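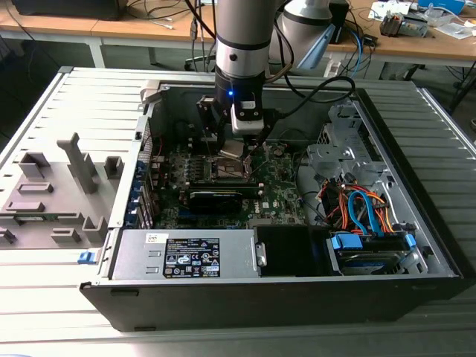

The Jalimero arm over an open Dell desktop, gripper fingers close to the CPU socket.

Westerberg open day: a look at the Jalimero teardown cell

December
By Reiko Yagi

Westerberg opened its Skelton workshop to customers last month, and I went on behalf of Cikuvier. We take in retired office computers, and most of the labor we pay for goes into opening them and getting the reusable parts out. Westerberg is selling a robot cell called Jalimero for part of that job. The purchase price is high enough that we would go with the lease, if we go with anything.

Doors opened at 9 a.m. The first hour was slides and coffee in a side room, and I won't repeat the slides. After that we were split into groups of 3 and walked through to the workshop floor, where the demonstration station was set up next to a wooden workbench. It is a plain setup. The computer lies on its side on a ribbed metal bed and the arm comes down into it from above. There is a second arm behind the first. Our guide said the lease price covers one arm and that the second is an option for heavier or awkward jobs.

The demonstration unit was a Dell tower, the same general kind we get by the pallet from school districts and insurance offices. Side panel off, laid flat next to it. I asked whether the cell takes the panel off by itself. The answer was no, not in the version on sale now. A person opens the case, sets it on the bed, picks the model from a list on a tablet, and steps back. Panel removal is on the list for a later release with no month attached to it.

What you are leasing is the arm, a black two-finger gripper, a camera mounted on the gripper, the metal bed and the software. The camera is there to find the board, since cases never land in quite the same spot. Westerberg says the software knows 107 desktop models at present and that adding a new one takes a technician about half a day. We see a lot of odd small-office machines, so I pressed on this. A customer can add models without calling Westerberg, but needs the training course first, and that is charged separately.
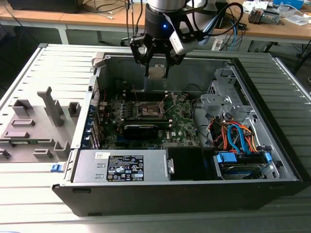
The processor is the part they are proudest of, and it's the part I had the most doubts about. Our people can pop a CPU in a few seconds. They also bend pins, drop them and forget to sort them, and at the end of a shift the error rate goes up. Westerberg's argument is that the robot is slower and steadier. By their count it spends 40 seconds on the processor, counting the time to look at the socket and line up. Nobody in our group had a stopwatch out, so I report that as their number.

The lever on the socket is a fiddly thing to grab. The fingers are thin enough to get down between the surrounding components, and the guide spent some time on how the approach angle is chosen. With the graphics card still in its slot there is less room to work. I asked about taking the card out first. He said the order can be changed in the settings, and that some customers want the card left in place when they resell boards as a set.

Cables were the next question, mine and everyone else's. Power leads and drive cables in these towers go every which way, and two fingers are not much help with a tangle. Westerberg does not claim otherwise. Jalimero handles the board area, and unplugging the drives and the power supply stays with a person for now. That matters for our numbers. If a worker has to open the case and then come back for the drive and the power supply, we need to see how one person would keep more than one cell busy. Their suggestion is 2 cells to an operator, side by side. I would want to watch that for a full shift before believing it.
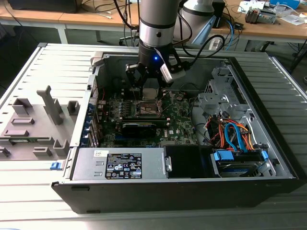 On safety, the arm is meant to stop when it meets resistance, and the standard lease does not include a fence. Our insurer will probably want one anyway. The guide also talked about gripper wear. The finger tips are a consumable, sold in pairs, and he put a pair in my hand. They weigh very little and come off with a small hex key.

Floor space is modest. The bed and arm would fit in the bay where we now keep the shrink-wrap machine, with a bench behind it for tools and paperwork as Westerberg has it. Power is an ordinary outlet. Cabling from the arm and camera is a bit loose for my taste -- I would ask for it to be tied back before anything was installed on our floor, where people walk past with carts.

Support is by phone during business hours, with a site visit in the first month included. After that, visits are billed by the day. Spare grippers ship from the Skelton workshop. I spoke with another visitor over lunch who runs a laptop line. He was told that laptops are not supported and left before the afternoon session.

Westerberg offers a trial in which you send them a pallet of your own machines and they run it at the workshop, with a written log of each attempt, including the ones where a person had to step in. I have asked for the terms. If we do it, I'd send a mixed pallet with a few dented cases in it, and one of us should go back to Skelton while it is being run. The quote and the training price list are in the shared folder.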